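Small Kitchen, Big Table: My Storage Project Report
Home and Living Design, fall term
December 22, 2025 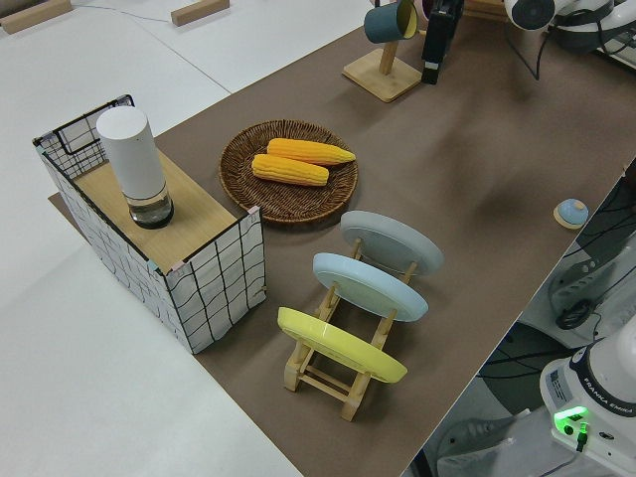
My project started with one question: how much kitchen stuff can live out in the open before a table stops being useful? I picked this because my own apartment has one cupboard (one!) and I've been stacking things on the counter since I moved in. I called the setup Corner, mostly because that's where I want it to end up. The piece I kept coming back to was the dish rack, the light wooden one with the gray, blue and yellow plates standing up in a row. Plates on edge take up so much less room than I expected, and you can grab the one at the back without lifting the others. The mug stand works on the same idea, going up instead of out, and the teal mug looks pretty cute hanging there too.

What I tried

I gave myself a budget of 100 dollars and a rule that everything had to be easy to reach while cooking. I drew three layouts on paper first. The first one had all the tall things in front, which was dumb, and I dropped it after one dinner. The second was better but I kept knocking into the tray. The third is the one I stuck with through November.

I also asked people in my building to fill out a short survey. I handed out 50 and got 17 back, so don't read too much into it. Most of them said they hate stacked bowls and plates more than anything else in the kitchen, and a few wrote whole paragraphs about lids (I felt that).

What worked

The fabric box was my favorite surprise. With a light wooden board across the top it turns into a little shelf, so you get storage below and a spot for a container above. The catch is that you have to clear the board every time you want something from inside, so I'd only keep things in there that you don't need daily. Waffle iron, holiday napkins, stuff like that.

The round wicker tray is great for produce. Corn rolls, and the tray stops it. I'd use a deeper one for onions.

What I'd change

I never solved lids. I'd also like the mug stand closer to the kettle, and my kettle cord is too short for that, so I need to rethink the whole right side. Next term I want to try the same layout on a narrower table and see which thing has to go first. My bet is on the tray.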